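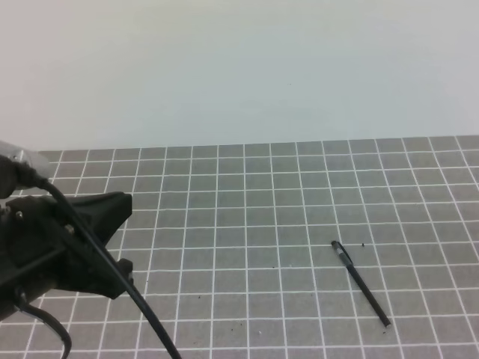
Several people from last term's group asked whether the Wultik gripper kit is worth its price for a teaching bench, or whether the Ornau would do.

Handout 4 – Reviewing a kit
5th July, course staff

The Wultik kit costs 949 with cables and mounting parts. The Ornau costs 502 but leaves out the mount. Wultik rates its fingers for 3,000 cycles before service. Check what the Ornau sheet says and quote it in your review.

For the pick task, use a pen on the grid mat. Start with the gripper open and write down the pen's angle before each run. Log 200 picks per kit – failed ones too.

Reviews go in the Clokedden folder.

We use cookies to remember your settings. Accept
Contact the course office | Back to top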